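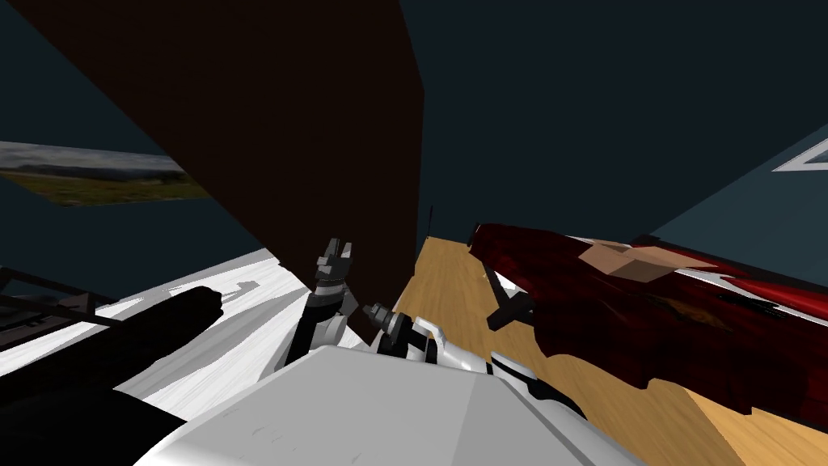 Chapter 7
Why do some founders put their own names on what they sell?

Mostly to give strangers someone to trust. A shopper who has never met you can't check your mustard before buying it, but she can look at the name on the jar and decide whether the person behind it has something to lose.

I've taught this chapter more often than any other in the book, and it's still the one I look forward to. We spent the last two chapters on credit and freight (thank you for sticking with me through the freight tables), and now we finally get to people. Two of them, mainly: Sointu Riihimäki, who sold mustard, and Odair Bezerra, who sold buttons. They never met. They worked in different trades and I doubt they would have liked each other, but put their careers next to each other and you can see pretty much every choice a founder has to make about a name.

Let's start with Riihimäki. She came to Clunemville as a young widow with a recipe, a handcart and very little English, and for the first few years she sold out of open crocks at the back door of a boarding house. People brought their own cups. There was no label, so there was no brand in the sense we've been using the word since Chapter 2. What she had was a face that customers knew. That works fine for a few streets, and then it stops working, and when a grocer across the river in Prollov asked for 100 jars she had to decide what to write on them.

Her first idea was to call it Rashti, a word she liked the sound of and which, as far as I can find, meant nothing at all. The grocer talked her out of it. He wanted her surname, dots and all, even though half his customers couldn't say it! She gave in, and of those first jars 98 sold before the end of April. The other two she kept, and they stood on her office windowsill for the rest of her life.

Now, be careful with that story. It comes from her own memoir, written when she was rich, and rich people remember their early decisions as cleverer than they were. We'll look at the grocer's order book later in the chapter, and it tells things a little differently.

Bezerra went the other way. He had a perfectly good name and kept it off everything. His buttons were sold as Dultari, on plain gray cards, and at the height of the business he had some 900 people working for him, many of whom wouldn't have known him if he had walked past them on the stairs. When he sold the company, he sold the name with it and left town with no strings attached. Riihimäki's children couldn't do that. The buyers of the mustard works wanted the family name more than they wanted the building, and the family spent years in court over who was allowed to use it (her grandson wanted to open a restaurant, poor man).

As you read, keep a page of notes for each founder. Write down what the name cost them as well as what it earned, and mark where each piece of information comes from. You'll want those notes for the writing assignment at the end.

We'll begin at the boarding house, with the crocks and what she charged for a cupful.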